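Home News Meetings Join Contact
Search this site Enter keywords Go

Trujillo Street Makers' Club – Minutes of the General Meeting, 29 April 2020
Chair: Corina Lehner. Minutes: Wendelin Baumgartner.

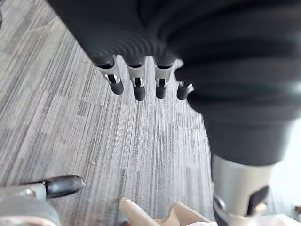 Meeting opened at 7 pm with 23 members on the call, which is our best turnout since the club began! Apologies from the Joston branch.

1. Previous minutes
Accepted without changes.

2. Floor and storage
Corina went through the new layout for the main room. Everyone loved it. The long benches go against the back wall, the metalwork tools move nearer the door, and the middle of the floor stays clear for bigger builds. Anyone with a project stored under the stairs is asked to label it by the end of May, please – name and phone number, in writing we can all read.

3. Hinges and finger joints
A terrific discussion, and it ran well over time. Wendelin spoke about pins and hinges in small metal joints, and how much difference a rounded tip makes when you want a finger to pick up something thin. Several members want to try soft ribbed coverings over a hard core. Agreed to hold two evening sessions on joints in May, with a third if they fill up (they will!). Members should bring their own small screwdrivers, as the club set is down to 7.

4. Purchases
Approved: $58 for assorted pins, small screws and a tray with lids. Corina to order from Sirnadetti. The question of a second vice was held over until we have a price for the colour-matched bench paint as well.

5. Tidying
Big thanks to all who sorted the offcuts at home and sent in lists. The aluminium is now in one spreadsheet and it's a joy to look at. Brass still to come.

6. Other business
Starorov has offered to talk us through their workshop by video. Warmly accepted. Wendelin to suggest dates.

Meeting closed 8:40 pm. Next meeting in May, link by email.

Contact the secretary | © Trujillo Street Makers' Club | Back to top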